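Straw and grippers: what we changed after the fault

March 29, 2020

Shireen Naidoo asked me to write this down for the other workshops, so I will try to keep it short.

In September our arm at the Burnberg bench stopped in the middle of a lift, with a straw piece in its fingers. The Rellora controller gave an overload fault and kept the fingers closed. Coralie Henare pulled at the straw by hand, and when the power came back the arm moved and pinched two of her fingers. It was a small injury, but it could be a bad one.

Woven straw is difficult for a gripper. The braid is thick and the weave next to it is fine, so the force that holds one will crush the other.

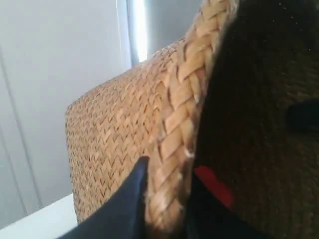
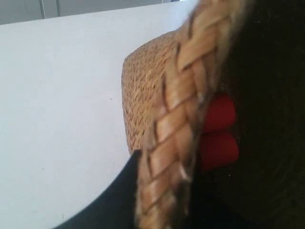
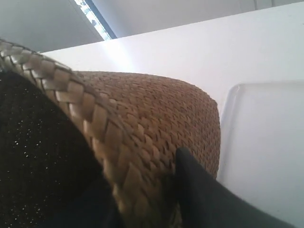
Woven straw with its braid, seen from the wrist camera.

So these are our rules now.

Press the stop button before your hand goes near the fingers, also when the arm looks dead. A fault is not the same as power off.

Never pull the straw out. Use the manual release on the gripper – ours is the small lever under the cover – and let the piece come free by itself.

Look for broken fibers in the finger joints after every job. We found 3 of them packed in one joint, and I think they were the start of our overload. A soft toothbrush takes them out. Do not use compressed air, it pushes them deeper.

Set the grip force low and go up by 2 steps at most. If the piece still slips, change the finger pads.

Restart only when a second person is standing at the button. In Istmont they still do this alone and I don't like it.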